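How to get real value out of a trade mission seminar

Small exporters ask me all the time whether a trade mission is worth the airfare. Yes! I've been on 11 of them for Dekwood, and every one paid for itself, mostly through the seminar on the opening morning, when companies already working in the market talk about what went right and wrong.

Start a month ahead. Ask the organizer for the speaker list and look up each company's size, what it sells and how long it has been there. Pick two that resemble yours. At my last seminar there were 50 firms in the room, and I only needed ten minutes with Pirmin Koller of Embridge (he sells pumps, we sell shelving, and our customs headaches are identical).

Next, write down five questions you can't answer from your desk. Who pays for storage if a shipment is held? How long do buyers really take to pay? Did you need a local partner in year one? 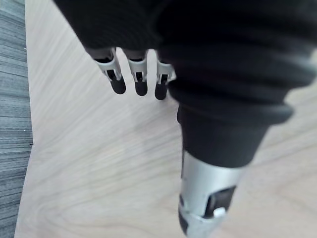 Your product pitch comes after that, and it should fit in 30 seconds. Say what you make, who buys it now and what you want from this market. Then practice on someone outside your trade. If you sold a robotic hand like this one, with three fingers coming out from under a black fabric covering, you'd be tempted to begin with the fingers. Begin with the buyer's problem and let them ask about the fingers!

On the day, sit near the front and stay for the coffee. Bring cards, but write a note on every card you receive before you put it away. Juwita Rondonuwu taught me to add the next step too: "send price list," "call in October," whatever you promised.

Back at the hotel, type up your notes the same evening. I sort mine into costs, contacts and paperwork. Send your follow-up emails within two days and mention something the person told you. Keep them short, attach one page at most, and suggest a time for a call.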